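We use cookies to improve your reading experience. By continuing to browse this site you agree to our cookie policy. Accept | Manage settings

4.2 Changes in the operators' work

The Dreltitell cell was introduced at the Nurnach plant in December, in the area where small molded parts are sorted and stacked before packing. Before that, the stacking was done by hand at two benches. Operators rotated between the benches and the packing line every 2 hours, and most of them described the bench work as dull but easy on the back. The robot took over one bench. The other stayed manual throughout the study.

Our records cover 388 stacking errors and stoppages logged by the operators on paper sheets kept next to the cell. We also held interviews during breaks, with the supervisor absent. Interviews were not recorded; notes were typed up the same day and shown to the person interviewed.

The main change was in what counted as work. At the manual bench, an operator who dropped a part picked it up and went on. At the cell, the same event had to be noticed, cleared and entered on the sheet. Operators said they spent much of the shift watching, and several found this more tiring than stacking. One put it this way: "With my hands I know when it's wrong. With the arm I have to keep looking."

The second change concerned repair. The supplier, Dahlgren, had planned for the gripper to be serviced by its own technician, and the training given to operators covered only start, stop and restart. In practice the fingers needed attention more often than the technician came. Operators began to do small repairs themselves, mostly with tape, and by the end of the study they were expected to. This work was not in the job description and carried no extra pay. Keith Maihi, the shift lead, raised the matter twice with management and kept a separate list of the time spent.

New operators learned the cell on toy blocks at a practice table before they were allowed near production parts (Figure 3). The target was 100 placements without help. Experienced staff thought the exercise useful for learning how the fingers close, less so for learning when to step in, as blocks are more regular than the parts from the Fornetti molds.

No jobs were lost during the study. Two operators asked to move back to the manual bench full time, and one of the requests was granted.

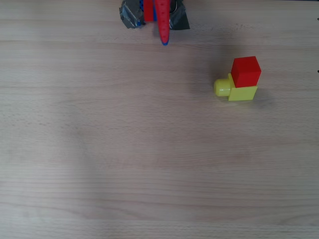 Figure 3. Gripper with taped sections above the practice table, beside a red cube stacked on a yellow block.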